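Quintana Music House
Program and Events Group
Minutes of the meeting of Fri 13 March, upstairs office

Present: Gitau Muriithi (chair), Emiliano Núñez (bookings), Jörg Hamann (sound and stage), Driss Amrani (bar and front of house)
Apologies: Obadia Mosoti (sent written notes on item 4)
Minutes taken by: Driss Amrani

The meeting opened at 6:30 p.m.

1. Minutes of the last meeting

Accepted with one correction. Under "Gnawa night," the support slot was listed as 30 minutes. It was 40. Emiliano had already told the band 40, so no further action is needed.

2. Review of the highlife weekend

Gitau reported that both nights went ahead as planned. The Saturday sold out at the door by 8:15 p.m. The Friday was slower, and the floor did not fill until the second set.

Jörg said changeovers on Friday ran long. The horn section arrived during the line check and had to be fitted in between the DJ and the opener. He wants arrival times put in the contract and not only in the email. Emiliano agreed to add a line.

Driss reported that bar takings were good on Saturday and average on Friday. The soft drinks ran out before the last set on Saturday. Two complaints were received about the coat check line. Both people have been written to.

There was some discussion about the seated area on the balcony. Gitau would like to keep it for dance nights. Jörg thinks it takes up space that could be used for the lighting desk. Left as it is for now, to be looked at again before the summer break.

3. Winatside residency

Emiliano has confirmed the four spring dates with Winatside. They will play as a nine-piece for the first two and as a smaller group for the others, as the two percussionists are away. The fee is the same for all four dates. Gitau asked whether it should be lower for the smaller group. Emiliano said the fee was agreed as a package and he would not like to reopen it. Agreed to leave it.

The band has asked for a hot meal before the show instead of a buyout. Driss said the kitchen can do this if numbers are given two days ahead. Emiliano to let them know.

The band would also like to run a percussion workshop on one of the afternoons. Gitau is in favor. The small hall is free on the second date. Places will be limited to 17, which is the number of drums and stools the band can bring. Ticket price to be set by Emiliano after he has spoken to them about the workshop fee.

Action: Emiliano to confirm meals and workshop details with the band.
Action: Driss to put the workshop on the ticket page once the price is known.

4. October dance night

Obadia's notes were read out. He proposes a full evening of Afrobeat and related music on a Saturday in October, with one live band, one guest singer and two DJs. He would like Erkar to headline. They have a new record coming and have asked for a date here twice before.

Gitau supports the idea but asked for a clearer running order. Obadia's draft has the live set starting at 11:30 p.m., and the last bus leaves at 12:50 a.m. Driss said many people left early at the last late show for that reason. Agreed that the live set should start no later than 10:15 p.m., with the DJs before and after.

Jörg pointed out that Erkar's tech sheet asks for 26 input channels. The house desk can handle this, but the stage box on the left side has two dead lines. They need to be repaired or a second box brought in. He prefers repair and will get a quote.

The tech sheet also asks for a drum riser. Ours is too small for the drummer and the conga player together. Jörg will ask whether the conga player can be set up on the floor.

Tickets: Emiliano suggested one price in advance and a higher one at the door. Driss asked for a reduced price for students, as was done for the highlife weekend. Agreed.

Poster: Obadia offered to ask the same designer as last time. Gitau asked that the band name be larger and that the start time be on the front. The last poster had it only in the small print.

Action: Obadia to revise the running order and send it to all.
Action: Jörg to get a quote for the stage box.
Action: Emiliano to make an offer to Erkar.

5. Trumico

Trumico has written to offer a double bill with a kora player. They can only do weeknights. Emiliano played two tracks at the meeting. General agreement that the music is good, but weeknights have been hard to fill this winter. Jörg suggested the small hall with seating, with no support act. Emiliano will ask whether they would take a share of the door instead of a fixed fee, and report back.

6. Sound and neighbors

One call was received during the Saturday of the highlife weekend, at 11:40 p.m. Jörg went outside and found that the side door had been wedged open. The level inside was within the limit. Driss has spoken to the bar staff, and the side door will be checked every half hour during shows.

Gitau will visit the neighbor in person. He will also take a copy of the spring program to the houses on that side of the street, as was done last year. 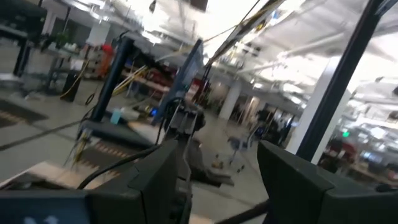
7. Program leaflet

The spring leaflet went to the printer on Tuesday. Two mistakes were found afterward: the website address on the back is missing a letter, and the workshop is not listed. The printer was able to fix the address. The workshop will go on the website and on a sheet at the ticket desk.

For the fall leaflet, all texts are to be with Driss three weeks before printing. Band descriptions should be no longer than 80 words. Emiliano asked what happens if a band sends nothing. Driss will write a short text and send it to the band for approval.

8. Other business

Jörg needs a second pair of hands for the load-in on the first Winatside date. Gitau will be there from 3 p.m.

The dressing room heater has been reported again. Driss to call the repair company.

Emiliano will be away for nine days after the first spring date. Booking emails will go to Gitau during that time.

Lost property from the highlife weekend: one scarf, one trumpet mute, one set of keys. The mute belongs to the Friday band and will be mailed back. The rest is behind the bar.

9. Next meeting

Same place, 6:30 p.m., on the Thursday after the first Winatside show. Obadia to present the revised October running order.

The meeting closed at 8:05 p.m.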